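Removing surface scuffs from bare metal bins and trays

Scuffs on bare metal are usually one of two things: material transferred from whatever rubbed against the wall, or actual scratches in the metal. The first kind comes off. The second can only be blended. Test a small patch with a damp cloth and dish soap before choosing an abrasive.

Supplies: dish soap, two microfiber cloths, a gray non-woven pad, mineral spirits, painter's tape, nitrile gloves.

1. Empty the bin and vacuum out grit. Grit left in the corners will cut new lines as you wipe.

2. Wash with warm water and soap. Rinse and dry fully.

3. Wipe remaining marks with mineral spirits. Work near an open window and let the surface air out for 60 minutes.
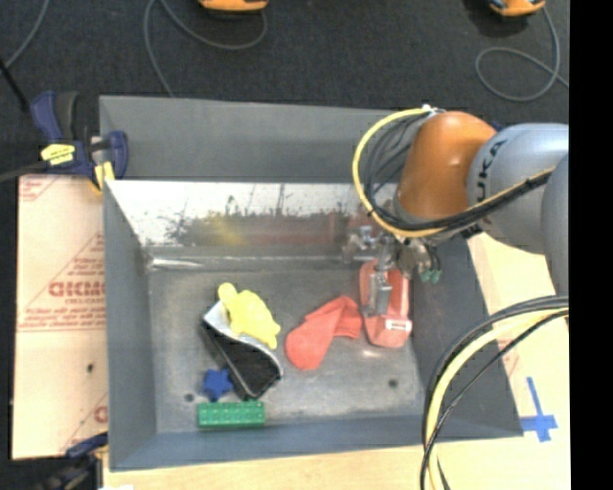 4. Mask any painted or coated area next to the bare metal. Two layers of tape are enough.

5. Rub with the gray pad in straight strokes, following the existing grain. Use light pressure and check after every 4 passes. Do not work in circles — circular marks catch the light and are hard to remove later.

6. Wash again to clear the residue, then dry.

Polished walls will lose some shine under the pad. If the finish matters, stop after step 3 and use a liquid metal polish instead. Galvanized metal should not be sanded at all, as the zinc layer is thin.

Page maintained by Kam-wah Choi. Last revised in July.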